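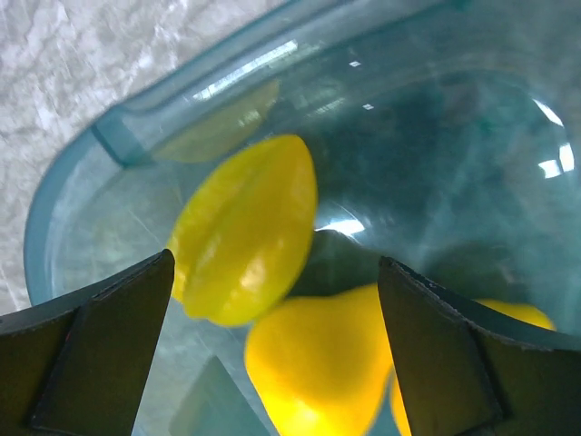

Nirnatow, 29 December 2024

Every company that is older than its newest computer has a script like the one at Dreto. It was written for one task, it was placed in a folder called "temp", and after some years the monthly closing could not be done without it. At Dreto, a trading firm for spare parts, the script moved 3000 order lines from a spreadsheet into the old booking program. It did this by pressing keys, as a person would do, only faster and at night.

I spent three weeks with the small team that had to replace it. The team did not hate the script. They spoke of it with respect, a little as one speaks of an old uncle who is difficult at dinner. But it had one big weakness. It waited for a window with a certain title, and when the vendor changed a single word in this title, the script waited until morning. 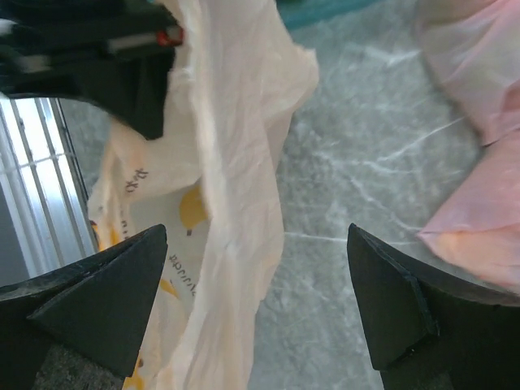
The first repair was a longer list of allowed titles. Then came a second list, for the warning boxes. When I saw the code, it had 14 different rules for closing pop-up messages, and for two of them there was no comment and no memory in the team of what they were for. They had tried to remove one. The booking program stopped at line three of the first file, so the rule was put back the same evening.

The new solution is called Halim. It does not press keys at all. It reads the spreadsheet, checks every line against the part list and sends the result to the import interface of the booking program. This interface had existed for years, but the manual for it was printed only in an old version, and the field names had changed in between. Much of the work was finding the right name for each field by trying.

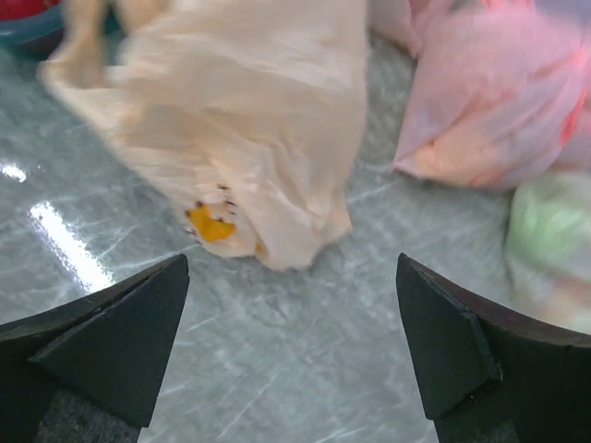

Plastic bags on a gray marble countertop.

What surprised me most was the question of errors. The old script had a simple idea: if something goes wrong, stop. Halim continues and writes the bad lines into a separate file. The accounting people did not like this in the beginning. For them a stopped script was a clear sign, and a file with bad lines is something that a person must open and read. After some discussion the team added a short e-mail with the number of rejected lines in the subject, so the sign is there again.
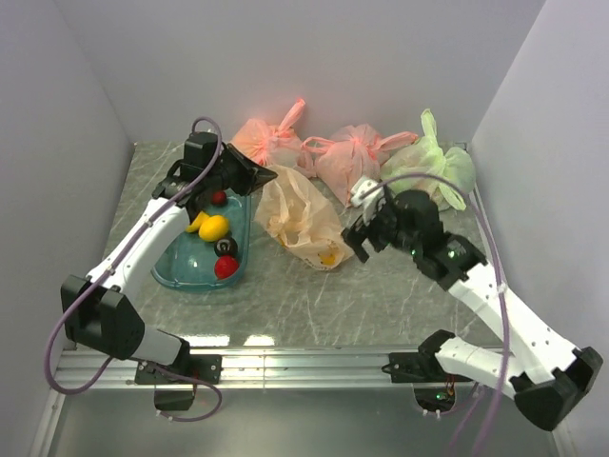
Both programs now run side by side, and a small comparison tool named Jandine looks at the two results each morning. Most of the differences come from rounding. A few come from the old script, which typed a comma where a point was needed and was corrected by hand every month by somebody in accounting, who thought this was part of the job.

The old script will be switched off in January, after the yearly closing. The folder "temp" stays where it is, for there are two other scripts in it, and the team has not yet looked inside them.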